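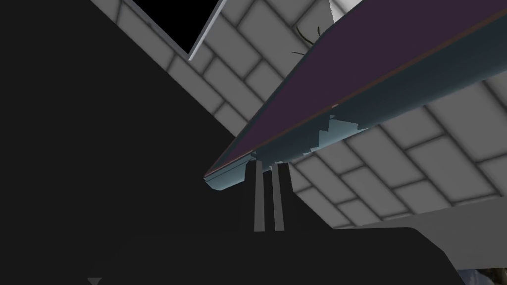

Notes orateur, partie 1 : le poignet et le plateau

Hala Belhaj, atelier partagé d'Orilside, 22/09/2022

Me présenter en deux phrases. Dire que le robot s'appelle Korno, qu'il a deux bras et que je le monte le soir à l'atelier. Le projet a démarré en février.

Première vue projetée : le simulateur, caméra au ras de la pince. La masse noire à gauche est le corps de la pince. Les deux barres gris clair sont les doigts, placés juste sous le bout étroit du plateau violet. Laisser la salle regarder un peu, l'angle est déroutant.

Expliquer l'ordre de travail. D'abord le simulateur, ensuite l'établi. J'ai cassé deux servos en faisant l'inverse. Donner le prix : 328 euros pour la structure et les moteurs du premier bras, 473 pour le second, avec de meilleurs réducteurs au poignet. Quelqu'un demandera pourquoi les deux bras n'ont pas coûté pareil. Répondre que j'ai changé de fournisseur entre les deux.

Passer à la vue suivante.
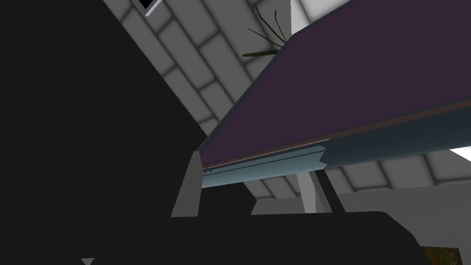 Temps de lecture : 3 min

Même plateau, même genre d'angle, vu par-dessous. Montrer avec le pointeur la pointe du doigt, tout contre le chant. C'est la zone qui m'intéresse : un chant bleu-gris en escalier à cet endroit, avec un liseré cuivré au-dessus.

Ce que je veux faire passer : le maillage visible et le volume de collision sont deux choses séparées. Le décrochement se voit au rendu, mais le moteur physique peut très bien travailler avec une simple boîte. Il faut afficher les deux avant de régler quoi que ce soit.

Ma méthode :
Afficher les volumes de collision en fil de fer.
Descendre la vitesse du poignet.
Approcher par le dessous et relever la position au premier contact.
Comparer avec la cote du meuble.

Chez moi l'écart était de 8 mm. Corrigé dans le fichier du meuble, pas dans celui du bras. Pratham, la bibliothèque de commande que j'utilise, accepte une marge de sécurité par doigt. Ne pas entrer dans le code, renvoyer au dépôt.

Boire un verre d'eau. Vérifier l'heure.
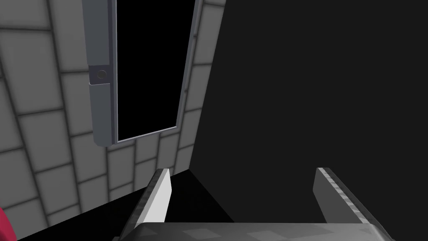
Partie 2 : la pince ouverte

Vue depuis l'arrière de la pince. Les deux doigts sont écartés, rien entre eux. Signaler les petites dents sur le bord extérieur gris foncé et la face intérieure plus claire.

Parler de l'impression des doigts : presque 11 heures pour la paire, à plat, remplissage dense. Faire passer la pièce imprimée dans la salle et demander qu'on me la rende.

Le grand panneau sombre occupe toute la droite. Sur une vue pareille, un détecteur de contours a peu de matière de ce côté-là, alors que les joints du carrelage lui en donnent beaucoup à gauche. Je conseille de garder ce genre de vue dans le jeu d'essai.

Dernière vue, puis questions.
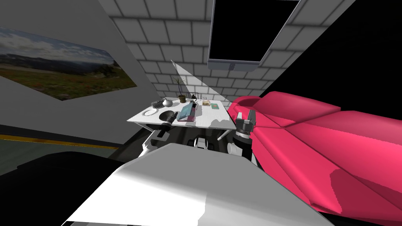
Korno dans le simulateur : les deux bras tendus vers la table blanche, le canapé rouge à droite.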